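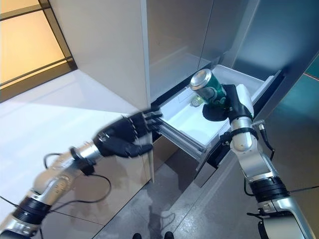 A green can held above the open bottom drawer of the beige refrigerator.

Kitchen notes: the bottom drawer is now for cans

The refrigerator in the shared kitchen has been getting hard to use. Cans were ending up on every shelf, behind the milk and on top of people's lunches, and more than one container of soup got tipped over by someone reaching past them. From Fri 8 June, all canned drinks go in the pull-out drawer at the bottom.

The drawer slides out on rails, so you can see what is in it without moving anything else. Pull it all the way toward you before you put cans in. If it stops halfway, something is probably caught at the back. Push it in gently, pull it out again and take a look before you try to force it. A new drawer from Brouwer takes weeks to arrive, and the last part we ordered from them came in the wrong size.

Lay cans on their sides or stand them up, whichever fits. The side walls of the bin are low, so please don't stack a second layer of standing cans. They tip when the drawer closes and then it won't shut. A drawer that is open even a little lets the cold out overnight, and the food on the shelves above doesn't keep.

Loose cans only, please. Take them out of the cardboard or the plastic rings before they go in. Cardboard goes flat in the recycling by the back door. Spare cases can stay in the storage room next to the Estudance office, on the lower shelf, with the name of your group on the side. When the drawer runs low, bring in enough to fill it and leave the rest where it is.

A few people at Endis have asked whether bottles can go in the drawer too. Short ones are fine if they lie flat. Tall bottles belong in the door, and glass should stay out of the drawer altogether. We had a broken jar in there in the spring and it took most of an afternoon to get the pieces out from under the bin.

Drinks in the drawer are for sharing unless there is a name on them. If you want to keep one for yourself, write on it or put it in your own bag on the middle shelf. The price for a shared can has not changed. Put the money in the tin on the windowsill, or add a mark to the sheet on the cupboard door and pay at the end of the month.

Cleaning stays the same as before. The whole refrigerator is emptied on the last working day of the month, and anything open without a name on it is thrown out. The drawer will now be part of that. The bin gets washed with warm water and dish soap and dried before it goes back - please don't use the scouring pads, they scratch. Hunovico has the turn for the rest of this month and Endis takes over in July.

The freezer is a separate matter. There are still 3 bags of ice in it with no name, and they take up most of the top basket. If they are yours, please move them or label them by the end of next week.

Questions about the kitchen, or a drawer that sticks, can go to the front desk at extension 1807. Leave a message if the line is busy and say which kitchen you are calling about.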